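**Equipment planning for robotic cloth handling** covers the choice, costing and scheduling of purchases for a work cell in which a robot arm picks up, sorts or folds fabric. It is treated separately from general automation budgeting, as soft goods wear out parts and use up floor time in ways that boxed goods do not.

## Main costs

The arm is usually the largest single item. Grippers, finger pads, wrist cameras, cabling and mounts are bought on separate lines, often from different suppliers. The Lanon planning sheet, drawn up by Kanchan Khurana for small workshops, lists 138 lines, of which 9 concern the gripper alone. Finger pads are entered there as consumables -- they are ordered in packs of 100 and charged to the running budget.

The cloth itself is also a cost. The Maurya workshop set aside 1,373 pounds for fabric in its first year, split between plain, printed and heavily seamed pieces.

## Timing

Orders are commonly placed in stages. At Jarkden the arm and table were ordered in March and the spare grippers in July, once the first set had been tried on mixed fabrics. Ravier, a supplier of mounts, quotes separately for delivery and fitting, and buyers are advised to compare the two together.

## Trial before purchase

Most plans include a trial period with the buyer's own cloth. Patterned and folded pieces are put in front of the gripper, and the wrist camera's view is kept with the quotation.
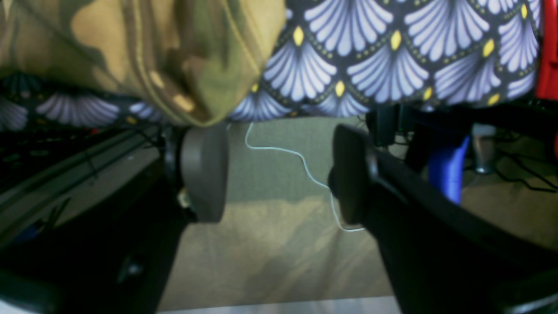
Should spare finger pads be bought with the first order? They are normally included in it, as a later small order carries its own delivery charge.

## See also

- Gripper maintenance
- Work cell layout
- Leasing of industrial arms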